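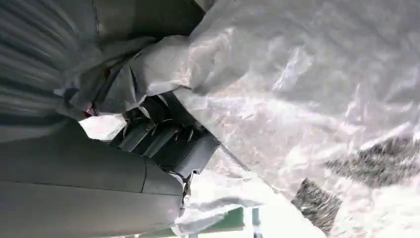
Que faut-il demander à un fournisseur avant de signer pour une cellule robotisée de manipulation de textiles ?
Le détail des essais, article par article, avec les échecs comptés et les interventions humaines notées. Une vidéo de démonstration et un taux global ne suffisent pas.

Séance 6. Étude de cas : l'offre Drimisis de Jalura

Rappel de la séance précédente : on avait laissé de côté les matières souples. Un carton a une forme, un pull n'en a pas, ou il en a une nouvelle à chaque prise. Ajoutez un film plastique translucide et la vision se complique encore : reflets, plis brillants, contours du tissu à moitié voilés. Une pince peut alors serrer le tissu et le film ensemble. Selon la tâche, c'est exactement ce que l'on veut (déplacer l'ensemble) ou un raté complet (sortir le vêtement du film).

Retenez cette ambiguïté, toute la brochure repose dessus.

1. Ce qui est proposé

Drimisis est vendu comme un service : un bras, une pince à mors striés, le logiciel et la maintenance, contre 1 660 euros par mois. Engagement de 3 ans. La plaquette parle de « manipulation autonome de tout article textile emballé ou non ». Soulignez « tout ». Soulignez aussi « manipulation », mot qui ne désigne aucune opération précise.

Le client type serait un atelier de traitement des retours. L'atelier Steswood, qui sert de référence commerciale à Jalura, a communiqué son cahier d'essais. C'est la pièce la plus utile du dossier.

2. Les chiffres

462 prises enregistrées. La brochure annonce un « taux de saisie » très flatteur, mais la définition se trouve en annexe : la saisie est réussie si quelque chose reste entre les mors à la fin de la fermeture. Quelque chose. Un coin de film compte, deux épaisseurs prises au lieu d'une comptent aussi.

Rien sur la dépose. Rien sur l'état de l'article ensuite (maille tirée, film déchiré). Les reprises par un opérateur figurent dans le cahier sous le libellé « assistance ponctuelle » et sortent du calcul. À mon avis c'est là que se joue la rentabilité, et on ne peut pas la calculer avec ce qu'on nous donne.

Question à se poser devant n'importe quel taux : quel est le dénominateur ?

3. La pince

Argument du vendeur : les mors striés « s'adaptent à toutes les matières ». Des reliefs accrochent bien un tissu épais ou côtelé. Sur un film lisse, il faut voir. Sur une maille fine, je demanderais un essai d'usure avant de croire quoi que ce soit. Le dossier n'indique ni l'effort de serrage, ni la façon dont il est réglé, ni s'il change d'un article à l'autre.

Comparez avec Qaisi, l'offre concurrente vue en séance 4 : pince moins polyvalente sur le papier, mais une fiche par famille de matière, avec les cas refusés. Un fournisseur qui écrit ce que sa machine ne fait pas me paraît plus facile à évaluer. Cela ne prouve pas que sa machine soit meilleure.

4. Le coût

Le loyer n'est qu'une ligne. À ajouter :
- temps de l'opérateur qui reprend les échecs
- articles abîmés
- arrêts pour réglage (environ 6 heures par mois à Steswood, d'après le cahier)
- préparation du poste et éclairage, non compris dans le contrat

La clause de sortie mérite une lecture attentive. La résiliation est possible si la performance « n'atteint pas le niveau attendu », niveau qui n'est chiffré nulle part.

5. Travail à rendre

Par binôme, rédigez un protocole d'essai d'une page pour Drimisis. Choisissez une seule tâche, définissez la réussite de façon qu'un tiers puisse la constater sans vous appeler, et prévoyez une colonne pour les prises doubles tissu et film. Précisez qui fournit les articles : s'ils viennent du vendeur, je retirerai des points.

Barème et annexes du contrat sur l'espace du cours. Les pages utiles du cahier Steswood sont celles du milieu, le reste est de la mise en page.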